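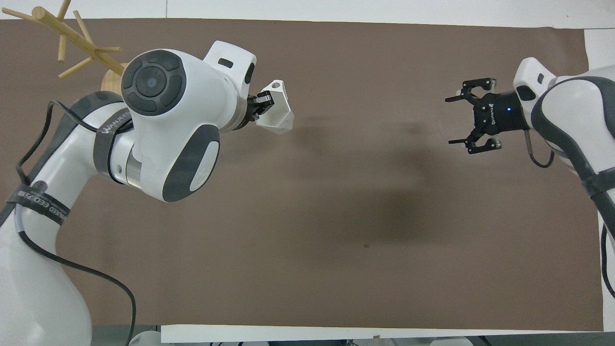
Capítulo 4
Superfícies de apoio e recipientes facetados

4.1 Âmbito

O capítulo trata da preparação de uma mesa para o manuseio de peças pequenas e ocas. Consideram-se três elementos: o tampo, a cobertura e o recipiente. As peças de grande porte e as coberturas elásticas ficam para o capítulo 5.

Entende-se por cobertura qualquer folha ou manta colocada sobre o tampo sem fixação permanente. O papel pardo é a cobertura de referência nos exercícios. Tem baixo custo, troca-se sem ferramentas e oferece contraste suficiente com peças brancas, cujas arestas se confundem facilmente com um tampo da mesma cor. A cobertura deve ocupar quase todo o tampo; admite-se uma faixa livre junto às bordas, que serve de referência para o alinhamento.

4.2 Geometria do recipiente

Um copo de seção hexagonal regular possui três pares de faces paralelas. A distância entre duas faces opostas é menor que a distância entre dois vértices opostos, na razão de 0,866. Segue-se que a abertura necessária para segurar o corpo depende da orientação da peça, ao contrário do que ocorre com um copo cilíndrico.

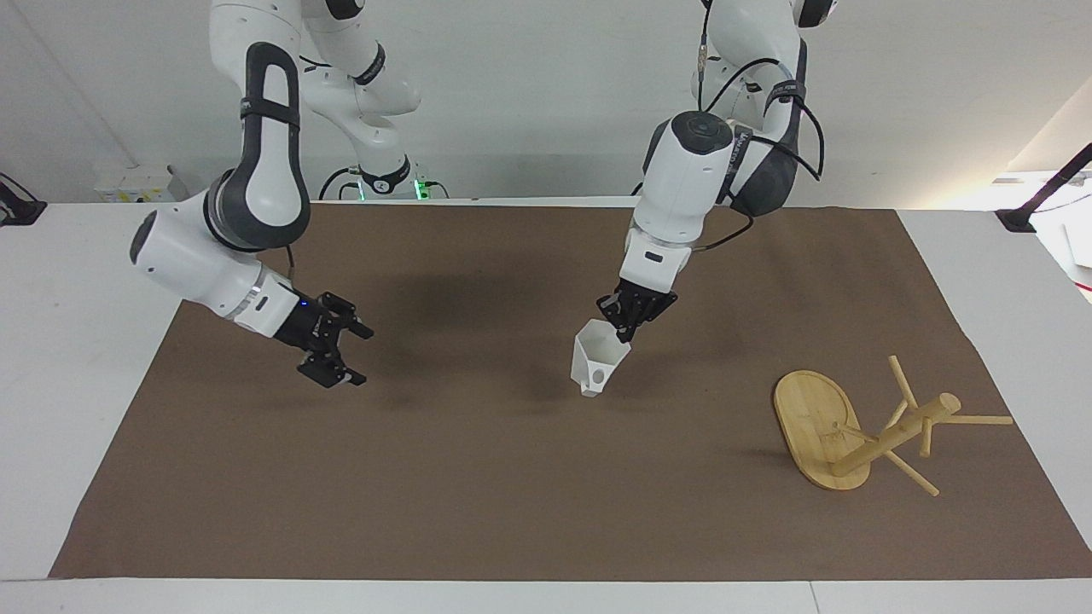

A preensão pela borda elimina parte dessa dependência, pois a abertura passa a ser determinada pela espessura da parede. Em contrapartida, o ponto de apoio afasta-se do eixo da peça e o peso produz um momento que tende a incliná-la. O efeito cresce com a largura da boca e com a massa do conteúdo. Para recipientes vazios de parede fina costuma ser desprezado no cálculo preliminar, prática que Szénási critica e que se discute na seção 4.5.

O fundo plano define a posição de repouso. Se a peça for pousada inclinada, o primeiro contato dá-se numa aresta ou num vértice do fundo, e a cobertura pode deslizar antes do assentamento completo.

4.3 Dados do exercício inicial

Adota-se o copo Volell, com massa de 20 g e altura de 124 mm. A espessura da parede é de 2 mm. Determine o momento em relação ao ponto de preensão, admitindo que o centro de massa se encontra sobre o eixo e que a distância horizontal até a borda é de 20 mm.

Este site utiliza cookies para melhorar a navegação. Aceitar | Configurar

Comentários

Darius Ciobanu
No 4.3 a altura não entra na conta do momento. É dado a mais ou falta uma alínea?

Vasiliki Economou
A altura volta no 4.5, quando a peça já está inclinada.

Relu Furtună
Alguém tem a tabela de coberturas do capítulo 5? O meu arquivo termina antes.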